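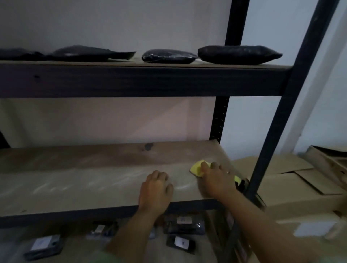

Storage shelving with wrapped packages, Praltov site.

Hurnent Seed Drying Study
Interim report to the Rashidi Fund
Report date: Mon 21 October

1. Status

The study is on schedule for the trials and behind schedule for the written protocol. Spending is within the approved budget. No change to the end date is requested.

2. Work done in this period

The drying trials at Praltov were completed for both bean and squash seed. Each lot was cleaned by hand, split into equal portions, and dried either on open screens in the side room or in the closed cabinet with silica gel. Moisture content was measured by the oven method on arrival and again at the end of drying. Samples that did not reach the target moisture were returned to the cabinet and measured again the following week.

The study now holds 39 seed lots from growers in the Hurnent valley. All have been entered in the register with variety name, harvest year, grower code and starting moisture. Lots that arrived without a harvest year are held separately and will be left out of the germination analysis unless the grower can supply it.

Squash seed dried more slowly than expected on open screens. The side room has no humidity control, and several wet days fell within the drying window. Cabinet-dried squash was not affected. Bean results were close between the two methods, apart from some cracking of the seed coat in large-seeded varieties dried in the cabinet. We have reduced the amount of silica gel for these varieties and will report whether cracking continues.

3. Germination tests

First-round tests have been set up on rolled paper towel at constant temperature. Counts are taken at the intervals given in the approved plan. Results are not included here, as the final count has not been made for the squash lots. Partial figures can be sent on request but should not be quoted.

4. Delays

The written protocol for growers was due with this report. The draft covers cleaning and drying. The section on home storage is waiting on the packet comparison, which started late after a supplier sent the wrong grade of foil packet. Replacements have been received and checked for seal strength. Two packets failed and were discarded.

5. Budget

Consumables are underspent, mainly on silica gel, which can be dried out and used again. Travel is slightly overspent because lots from the upper valley had to be collected in person. We ask for approval to move $2,000 from consumables to travel. The total award would not change.

6. Next period

The final germination counts will be completed and the packet comparison will run to its first check in December. The Cakano growers' group has agreed to read the draft protocol and return comments before it is laid out for printing. The full protocol will be submitted with the next report, together with the moisture data for all lots in spreadsheet form.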